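The Lultthorpe Bus

My aunt Elmarie left me her accordion and a debt, and of the two I minded the accordion more. The debt at least fit in an envelope.

She owed 2000 to a man named Benedito Cavalcanti, who ran the dance hall in Lultthorpe back when Lultthorpe had a dance hall. It was all in her handwriting on the back of a seed packet. Ask Benedito if he still wants it, she'd put, and then underlined "still" so hard the pen went through. No date, no reason. That was Elmarie Ngubane for you. She once sent me a birthday card that just said "Well?"

So I took the bus. I could have called, I guess, but my cousin Naledi said you don't call a man that age about money, you go and sit in his kitchen. Naledi has never sat in anybody's kitchen for longer than it takes to eat, but she sounded so sure of it (she sounds sure of everything) that I packed a bag, and then at the last minute I packed the accordion too. It weighs as much as a second grader. It got its own seat as far as Brultomo, and after that a woman with a crate of seedlings gave it a look and I had to hold it on my lap.

The road goes up after Brultomo and keeps going up. I'd forgotten that. The last time I was on it I was 10 and carsick, and Elmarie was singing to take my mind off it, which made it worse, and the driver asked her to quit. She sang quieter. I remember the vinyl sticking to my legs and her big brown purse, the one with the broken clasp, sliding back and forth on the floor every time we took a curve. 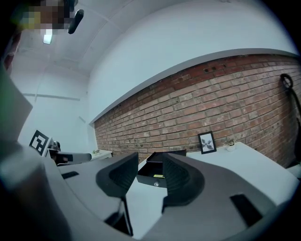

Did Benedito still want the money? He wanted the accordion, and he said so before I had both feet through the door.

"That's the Alarcón," he said. "She told me it was stolen!"

I said it had been in her hall closet my whole life, under the coats.

He laughed until he had to hang on to the stove. Then he made coffee, awful coffee, and told me how she'd bought it from him on payments when she was playing Saturday dances – except he said she never made it past the second payment, and one night after the last waltz she came to him crying and said somebody had taken it right out of the coatroom. He'd felt so bad he lent her his own to finish the season.

"Did you get that one back?" I asked.

"Oh, sure," he said. "With a button missing."

I put the envelope on the table. It had taken me all of March to fill it, working doubles at the Dollier, and I'd practiced a little speech on the bus that I couldn't remember one word of now. He pushed it back at me with one finger. I pushed it over to him again. We did that a while. His coffee got a ring on the corner of it.

"Do you play?" he said.

I told him no, not a note. She'd tried to teach me and I cried, and then she cried, and we went out for pancakes.

He undid the straps and got it up on his knees, and it let out this long wheeze like somebody's uncle getting up off a couch. Two of the low keys stuck. He played around them. It was the song from the bus, the one she got in trouble for, and he had the words all different from how she sang them, so I told him, and he stopped and said, "Well, go on, then, how did she have it?"

I sang it to him, quieter than I meant to.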